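Smoothing jittery gripper tracks in Plenby
by Ruth Arango, May

If your handheld gripper paths come out shaky, try this before you touch the policy. It's a tiny change and I love what it does!

1. Load one take and plot the jaw width next to the wrist position.
2. Resample both to 100 Hz, so they share a clock.
3. Run the median filter with a window of 10 samples. Leave the jaw signal alone (smoothing it smears the grasp).
4. Replay in the viewer and compare.

Mine had 698 samples, and the lift came out lovely.

Questions? Write to Annatjie Naidoo | © Plenby | Back to top

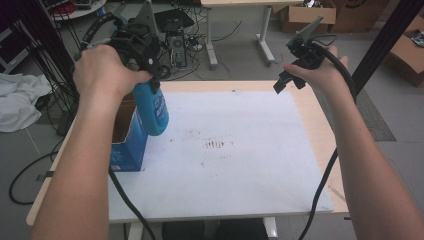
Spray bottle in the left gripper, over the open blue box.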